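Suchbegriff eingeben
Suchen

Startseite Drarnavau Umland Kultur Vereine Kontakt

Kleiderstube Skurico zieht in die alte Buchbinderei um

Drarnavau. Wer in den vergangenen Wochen am alten Haus der Buchbinderei Nassar vorbeigekommen ist und durch die großen Scheiben gespäht hat (und wir geben gern zu, dass wir das mehr als einmal getan haben), der wird es schon geahnt haben: Es tut sich etwas! Die Kleiderstube Skurico, die so viele Familien aus unserem Ort noch aus der engen Wohnung über dem Bäcker kennen, richtet sich dort ein und will im Januar ihre Türen öffnen. Bis dahin wird sortiert, gefaltet, aufgehängt und zwischendurch auch einmal Kaffee getrunken.

Walter Pacheco leitet die Kleiderstube seit ihrer Gründung und hat sich für den Umzug ordentlich etwas vorgenommen. Jedes Stück soll einmal über den Sortiertisch gehen, bevor es ins Regal oder auf die Stange kommt, und auf der Liste, die er auf dem Fensterbrett liegen hat, stehen inzwischen 601 Teile, von der Babymütze bis zum Lodenmantel. »In der alten Wohnung wusste ich bei manchem Karton gar nicht mehr, was drin ist«, erzählt er und lacht. »Jetzt mache ich jeden einzeln auf und freue mich wie an Weihnachten.«
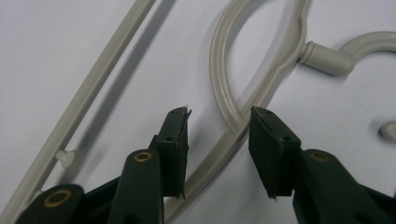
Viel Kopfzerbrechen hat den Umziehenden das Zubehör bereitet, das mit der Kleidung im Laufe der Jahre eben auch abgegeben wurde. Da finden sich Spanner, Haken, Halter und allerlei, wofür man erst einmal einen Namen suchen muss. Ein hellgraues Gestell aus Kunststoff, aus glatten, runden Stäben und einem Kleiderbügel nicht unähnlich, liegt auf der weißen Tischplatte, und von einem der langen Stäbe steht seitlich ein kurzer Zapfen ab. Solche Stücke werden nach Größe zusammengelegt, und was sich für Kinderkleidung eignet, kommt in die vordere Stube gleich neben den Eingang. Pacheco wirft ungern etwas weg. Für Bügel und Halter, die er doppelt und dreifach hat, soll es deshalb eine Kiste zum Mitnehmen geben, ganz ohne Bezahlung und ohne langes Fragen.

Ganz umsonst ist so ein Umzug natürlich nicht zu haben. Die Schreinerei Vimeck hat die Regale an der Rückwand eingepasst und dafür einen freundlichen Preis gemacht, und beim Adventskaffee sind 500 Euro für die neue Beleuchtung zusammengekommen, worüber man sich in der Kleiderstube sehr gefreut hat. Die alten Lampen der Buchbinderei waren hübsch anzusehen, aber bei einem dunkelblauen und einem schwarzen Strumpf half einem das am Nachmittag herzlich wenig.

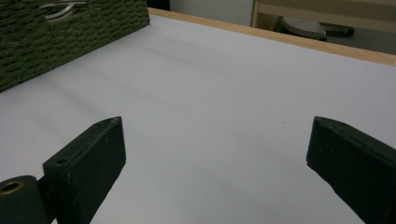 Gestricktes und Wolliges hat in der neuen Stube eine eigene Ecke bekommen, und das ist Pachecos ganzer Stolz, denn gerade danach wird in der kalten Jahreszeit am meisten gefragt. Sortiert wird auch hier am weißen Tisch mit der hellen Holzkante, und wer genau hinschaut, entdeckt darauf etwas Dunkelolivgrünes mit grober, wie gestrickt wirkender Oberfläche, Reihe um Reihe kleiner Schlaufen und dazu ein geschwungenes Zeichen in Hellgrau und Weiß. Grüntöne gehen erfahrungsgemäß gut weg, sagt Pacheco, Senfgelb dagegen bleibe gern bis zum Frühjahr liegen. Warum das so ist, darüber gehen die Meinungen in der Stube auseinander, und man kann sich mit ihm sehr nett und sehr lange darüber unterhalten.

Geöffnet sein wird die Kleiderstube vormittags ab 9 Uhr. Kleidung darf nach dem Umzug wieder abgegeben werden, am liebsten gewaschen und in Taschen, die man gleich wieder mitnehmen kann. Bei größeren Mengen bittet Pacheco darum, vorher kurz Bescheid zu sagen, mehr als zwei Säcke auf einmal passen im Augenblick nämlich nicht hinter die Tür. Der Eingang liegt auf der Hofseite, die Stufe dort ist etwas hoch, und die Klingel muss man kräftig drücken.

Weitere Meldungen
Schreinerei Vimeck sucht Lehrling für den Sommer
Büchertausch im Pfarrhaus wieder gut besucht
Hofweg in Drarnavau bekommt neue Laternen
Letzte Buchbinderin aus dem Hause Nassar erinnert sich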